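Grarwood gets new packing benches

Premetti has opened a second packing room at its Grarwood site, with long work tables covered in brown paper and marked off in blue tape.

Open-front plastic bins lined with foam will replace cardboard trays on the small-parts orders — 200 bins were bought in August.

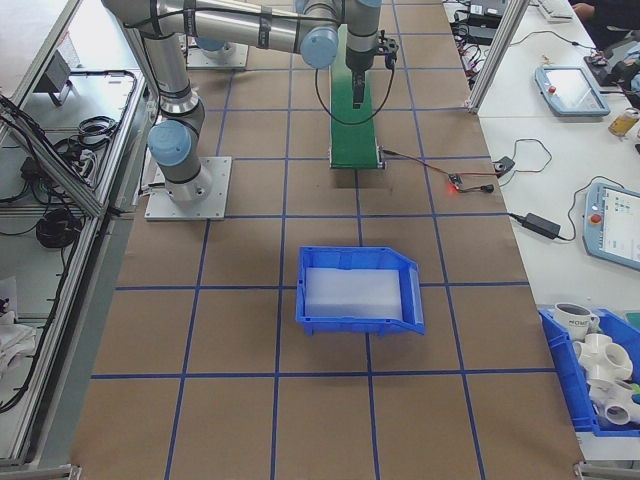
Diễm Trình, who runs packing, said the old trays will go to the Ruvo warehouse. Staff move in next week.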